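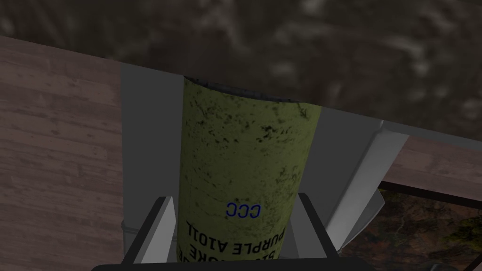

Canister Handling Fault: Frequently Asked Questions

Updated 20/03/2025

This page is for sites and partner laboratories that use the Gellia handling package with a two-finger gripper. It covers the grip loss fault reported in release 4 of the package and the steps required before canister tasks are resumed. It replaces the short notice sent to registered sites.

What is the fault?

Under certain conditions the gripper controller reports a secure hold on a cylindrical object when the holding force has already fallen below the set value. The arm then continues its planned motion. The object may slide through the finger pads, rotate between them, or drop.

The fault was found in simulation by the Nultora test group during a run of 500 pick-and-place trials with upright canisters. The object was released without a command in 80 of those trials. In every one of the 80, the status log showed "hold confirmed" at the moment of release.

Has the fault occurred on physical equipment?

Yes, at one site. The Trarnero facility reported a dropped training canister in its enclosed test cell. The canister was inert, the cell door was closed, and there were no injuries. The log from that event matches the pattern seen in simulation, and we are treating the two as the same fault.

What causes it?

The hold check in release 4 compares finger position with the expected width of the object. It does not read force again once the first contact has been made. If the pads settle after contact, the fingers can remain at the correct width while pressing too lightly.

The problem is made worse by a second error in the object library. Several canister models were entered with the friction value of a clean painted surface, including models whose surface is shown as grimy and scuffed. The planner therefore asked for less force than those objects need.

Does it matter which way up the canister is held?

It can. The grasp planner uses the printed label to estimate which end of the canister is the top. When the lettering is upside down relative to the camera, or when part of a line is hidden by the finger pads, the estimate may be reversed. The planner then places the center of mass on the wrong side of the grip point, and the wrist motion that follows can add a twisting load.

A reversed estimate does not cause the grip loss by itself. Of the 80 failed trials, however, most began with one. Sites should record label orientation in their own reports.

Which objects are affected?

All upright cylinders in the canister group of the library, including the smoke canister models marked PURPLE. Boxes, trays and flat parts use a different hold check and are not affected. Bottles with a narrow neck are under review and should be treated as affected until we publish a result.

May we continue to run canister tasks in simulation?

Yes. Simulation work may continue on any release. Please do not use success rates from release 4 as evidence that a task is safe to move to physical equipment. Results already submitted to us on that basis have been set aside, and the sites concerned have been contacted.

May we continue on physical equipment?

Canister tasks on physical equipment are suspended until the corrected release is installed and the acceptance test has been passed. The suspension applies to inert training canisters as well as to empty ones. Live pyrotechnic devices of any kind have never been permitted under the terms of use, and that rule is unchanged.

What should we do if a canister is already in the gripper?

Stop the arm using the normal stop. Do not use the emergency stop unless a person is at risk, as it removes power from the fingers on some older units. Keep all persons outside the cell. Lower the arm at reduced speed until the canister rests fully on the work surface, then open the fingers. Do not reach in to support the object by hand.

What does the corrected release change?

The hold check now reads force throughout the motion and stops the arm if the value drops. Friction values for the canister group have been lowered. When the label reading is uncertain, the planner now pauses and asks the operator to confirm orientation.

The correction was tested by Kinyua, an independent laboratory, in 310 simulated trials using the same table layout and the same canister models. No uncommanded release was recorded. Testing on physical equipment is in progress and is due to finish in May.

Will the new check slow down our tasks?

Yes, slightly. The arm pauses after lifting to take a second force reading. This pause cannot be turned off for objects in the canister group.

We have changed the finger pads on our gripper. Does the correction still apply?

The force limits were set for the standard black pads. Sites using any other pad must request a separate review before running canister tasks.

How do we report a suspected event?

Use the incident form in the Nultora partner portal. Attach the full controller log, the package version, the object model name and any camera images from before and after the event. Please leave the log unedited. Reports are accepted for near misses as well as for drops, and a site will not lose its access for making one.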